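3.2 Workcell Setup and Upkeep

All trials were run on a single tabletop cell at the Skudari laboratory. The cell consists of one arm, one rod-shaped finger mounted below the wrist collar, and a wooden board on which the blocks are placed. The arm is used only for pushing. Each command gives a short move of the fingertip in the plane of the board, and the height of the tip is held constant by the controller for the full length of an episode.

The board rests on a base of perforated metal panels painted blue. The hole grid allows hardware to be moved without drilling, and it was used to set the board square to the arm base before the first session. Bolts at the front were tightened by hand and then marked with a paint pen, so that an operator could see at a glance whether one had turned. During the first weeks of operation the board crept forward under repeated pushes. A. Esposito traced this to a worn washer, and the fault did not return after the washer was replaced.

Tip height proved to be the setting that needed the most care. If the tip rides too high, it passes over the lower edge of a block and tips it; if it rides too low, it drags on the wood and the arm reports a contact force even when no block is being pushed. The height was set with a paper gauge at the center of the board and then checked near each corner. Wood moves with the seasons, and the check in February gave a different reading at the far corners from the one recorded in the autumn. The height map stored in the controller was updated on both occasions.

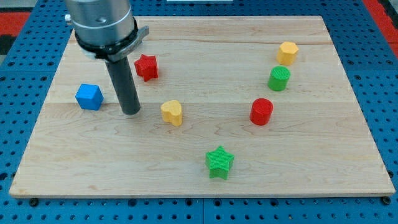
Figure 3. The pushing cell, with the finger lowered among the blocks.

Blocks differ in shape as well as color, and the shapes do not behave alike under the finger. Cylinders roll around the point of contact when the push is off center. Stars tend to catch the tip between two points and then follow it closely. The textured surfaces also collect fine dust, which changes how easily a block slides. Blocks were therefore wiped with a dry cloth at the start of every session and replaced when an edge had become rounded. Spare sets were printed from the same files by Cultelley.

A fixed service routine was carried out after every 100 episodes. The operator parked the arm, removed the blocks, wiped the board along the grain, and ran a finger-to-board calibration using the Flomard utility supplied with the controller. The routine took nearly 7 minutes. Of the 166 service entries in the log, 144 required no adjustment. The remaining entries record small corrections to tip height, apart from one in which the finger was found loose in its collar. That entry is dated 12 Nov 2024. H. Mahmoud refitted the finger with a new set screw, and the episodes recorded since the previous check were discarded and collected again.

Operators were asked not to change the board, the finger, or the controller settings between services. Any change made outside the routine was entered in the log with the initials of the operator, and the next episode was treated as the first of a new block of trials.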